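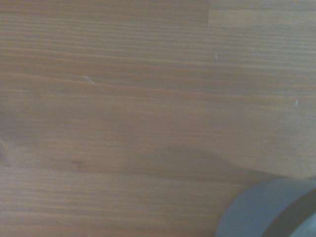 Tue 26 August — bench table, side room

Went over the table top this morning before Xinyi gets her hands on it. Light wood, grain running lengthways, smooth and matt to the touch. There is a short pale scratch and a few white specks. I left the specks alone for now, as I can't tell whether they are dust or chips in the finish. The scratch doesn't catch a fingernail. Abena thinks it wants a coat of the Plitura oil. I would wait until the mugs are sorted out — oil takes days to harden properly and we need the table.

Mug tree

Wooden pole, six pegs, round black base. The pegs angle outward in alternating directions and one is longer than the rest. Put it on the right side of the table and left it bare. The light blue enamel mug goes on the left, near the front, handle to the right. The enamel one is 300 ml and its handle is wide enough for any of the pegs.
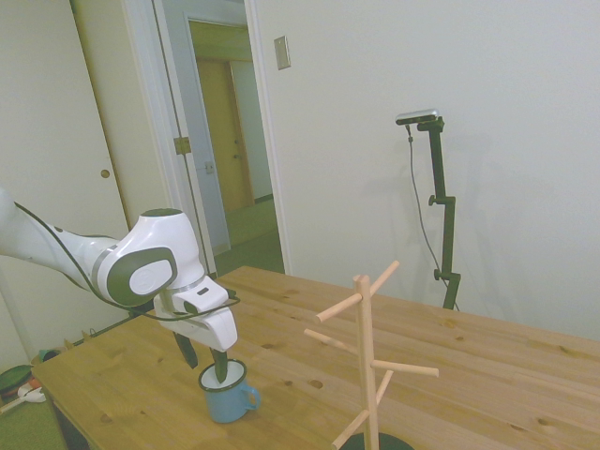

To do

Ask Ama if the Sarpong mugs have come. The old ones have thick handles and stick on the lower pegs.
Felt under the base, the round sort. Senyo has a sheet of it in his drawer.
Try the oil on the underside first, small patch.
Paraschiva wants the table back by the end of the week — check which day.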